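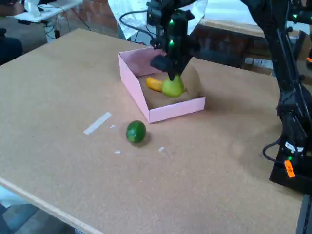
Re: [cell-users] Spending plan for the second half of the year, gripper line

List: cell-users
Date: April 11, 2019

Dear all,

I answer to the message from the Prolcombe side, which I quote here in part:

> We have one budget line for "end effectors and spares" and it is
> too small for everything people asked for. Before we send the
> numbers up, can the fruit packing group say what they need
> for the two arms, and what can wait until next year?
> Also, Munteanu has sent a new offer for the soft fingers. It is
> valid for 28 days. Do you want them or not?

Thank you for asking before the numbers are fixed. Last year we were asked after.

First the fingers. We want them, but one set only. For the banana the hard fingers are good enough, we know where to hold it. The pear and the lime are a different matter. With the pear the arm comes straight down from the top, so the stem is in the way, and I would like to have a softer contact there before we start with fruit that we must sell afterwards. One set on one arm lets us compare with the other arm for some weeks. If the offer runs out before the decision, please ask Munteanu for a prolongation, they gave it to us before.

Second, the trays. At the moment we work with a pink cardboard one, and the lime still waits on the cork outside while the pear and the banana are in.

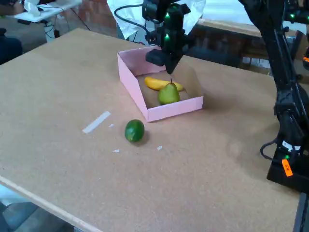
Cardboard is cheap and I don't ask to replace it with plastic. I ask for 34 pieces of the same size from Kulter, in one order, so that the walls have the same height all year. When the tray changes, we must teach the approach again, and this costs us more hours than the trays cost money. Please put them under consumables, not under our line.

Third, spares. The Andunari quotation has 9 positions. I went through it again and we can live with four: the cable set, one wrist housing, the finger screws and the power supply. The delivery time for the wrist housing is 10 weeks – if it is not ordered in April, we will have no reserve in the summer. The other five positions can wait.

What can also wait: the new table top, and the third arm. I know that the third arm was my own wish. But two arms are not yet used the full day, and I can't defend it in front of the people who pay.

One question back. Is the service contract inside this line or separate? In the old sheet it appears in both places, and if it is counted two times then the line is perhaps not so small as we think.

I can send the corrected sheet as soon as I have the answer to this.

With kind regards,
for the fruit packing group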